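The Zanell quote came to 761 per arm, cables extra. Nelly Yupanqui entered it on line 2 of the equipment sheet and left the spares column blank. Gatchalian had offered 645, without a gripper.

"Sultetmont pays for one arm until January," Octavio said. "Then they review."

"Review what?"

"Cubes in the bowl, per hour." 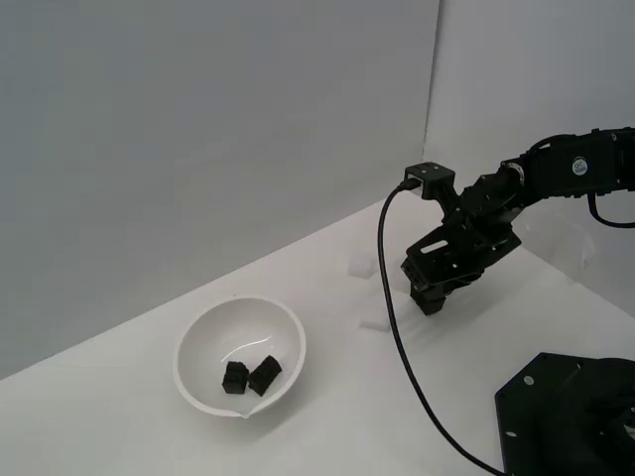 She added a replacement servo, then a second one, and moved the cost to consumables. Octavio read the total twice and asked whether the bowl was on the sheet.

"The bowl is from my kitchen," she said, and saved the file.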